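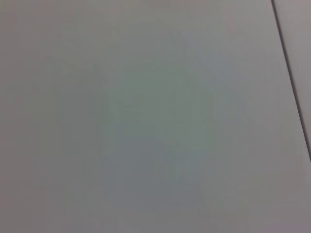 How often does the wrist camera on the Urnik cell need to be recalibrated? Every 24 shifts, or sooner if the arm has been bumped or a cable has been replaced.

The schedule took effect 3/23/22 at the Modow plant in Marsden, where the cell loads trays for the packing line. It replaces a monthly check that maintenance lead Marjorie Pickering said was too far apart.

"In February we had two stops in one week, and both came back to a loose camera bracket," Pickering said. "The arm was fine. It was reaching four millimeters off."

Technicians now tighten the bracket screws, wipe the lens with a dry cloth and run the alignment program before the cell goes back into automatic. The job takes some two hours -- most of it spent on the alignment program -- and is done between shifts.

Elsie Sedgwick of Drodthorpe, the firm that installed the cell, trained the night crew on the new procedure. Spare brackets and a second camera cable are kept in the cabinet next to the controller. Readings from each check go in the cell logbook.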